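Inicio > Industria > Robótica > Servicios

Enero 2025
Por Irfan Mirani

Lilura alquila manos robóticas por meses, pero el contrato deja casi todo por demostrar

Lilura ha empezado a ofrecer en alquiler un robot de dos brazos con manos de varios dedos para tareas de estantería y bandeja. El servicio, bautizado Tidance, se contrata por un mínimo de 3 meses e incluye 40 horas de puesta a punto en las instalaciones del cliente. La empresa promete que el equipo aprenderá a mover piezas y bandejas "como un operario más". No ha publicado todavía ni una sola cifra de errores.

El primer cliente anunciado es Gondeck, un distribuidor de recambios que ha firmado por 2 equipos para su almacén de Caldeira. El arranque está previsto para febrero. 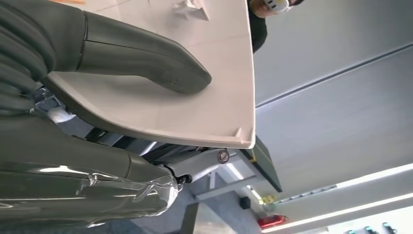
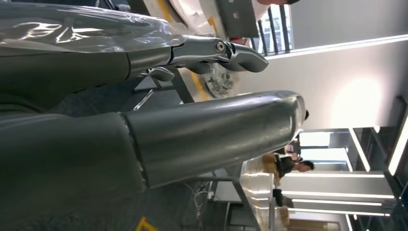
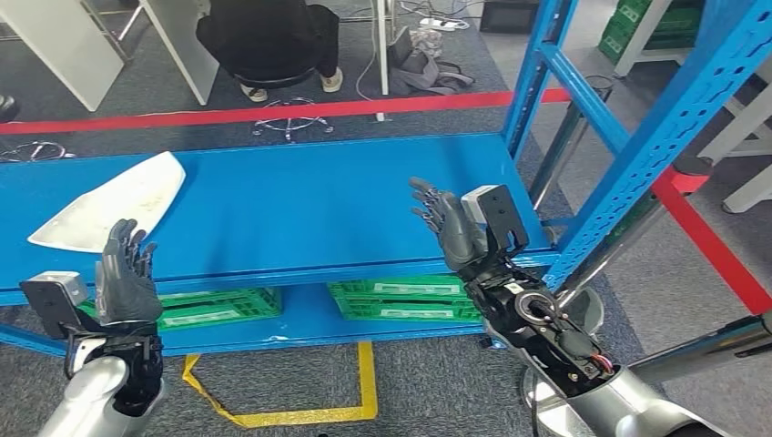

Tidance se vende por horas de trabajo, y ahí empiezan las dudas. La tarifa cuenta el tiempo que el robot está encendido, acierte o no, y las paradas para reajustarlo corren por cuenta del cliente a partir del segundo mes. Colocar las manos ante una bandeja blanca en una estantería azul, con las cajas verdes en el nivel de abajo, es una tarea acotada. Un almacén de recambios tiene otra clase de desorden - envases rotos, etiquetas tapadas, cajas que nadie devolvió a su sitio - y el folleto no dice cómo se comporta el sistema en esas condiciones.

Lilura asegura que el catálogo inicial cubre 68 referencias. Preguntada por el criterio con que las eligió, la compañía contestó que se trata de información comercial. Tampoco aclara quién paga las piezas dañadas durante el rodaje, un punto que en Gondeck dan por "pendiente de cerrar".

El contrato permite rescindir al terminar el periodo mínimo, sin penalización, aunque la puesta a punto no se reembolsa. Para una empresa mediana esa es la parte cara. Antes de firmar convendría pedir una prueba con mercancía propia y los resultados por escrito, fallos incluidos.

Contacto con la redacción | Todos los derechos reservados | Volver arriba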